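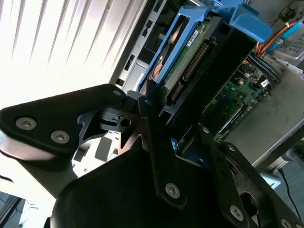

Keeping old computers going: a chat with Xolani Ndlovu

I'd been meaning to talk to Xolani Ndlovu ever since he talked me out of buying a new desktop. I'd gone into his shop, Masanja, with my wallet practically open, and I walked out with more memory and most of my money. So in April I went back with a notebook and a bag of donuts.

He's been fixing computers in Vuvbridge for 22 years. He started at the kitchen table, moved into his uncle's garage, and now has a narrow place on Ledberg Street with a bell on the door that sticks.

"People come in and say it's dying," he told me. "I ask what it does, and they say it's slow. Well, slow isn't dying! Half the time the drive is full, or there are 78 things trying to start up at once."

I asked what he'd tell somebody who has never opened one up. He put down his donut for this.

"Shut it down, pull the plug, and take a picture before you touch a single cable. Then get a little bowl for the screws. My first year I lost a screw inside a lady's machine and I was there until midnight with a flashlight."

Dust is his big subject (I got a good ten minutes on dust). He likes short bursts of canned air, with a finger holding the fan still, and he wants you to do it outside. And he's not a fan of vacuum cleaners anywhere near a circuit board – he made a face when I admitted to mine.

What about money? His own rule is that if the repair costs more than 100 dollars and the machine is already struggling with what you need, you should at least think about replacing it. "But go home first," he said. "Sleep on it. I don't want you deciding at my counter."

His daughter Amer helps out after school and has taken over the phone, mostly, he says, because she's nicer on it. She has built 3 computers of her own so far and sold one to her math teacher.

I asked if he ever gets tired of it. He thought about that for a while, long enough for the phone to ring twice.

"I get tired of printers," he said, and went to see who was at the door.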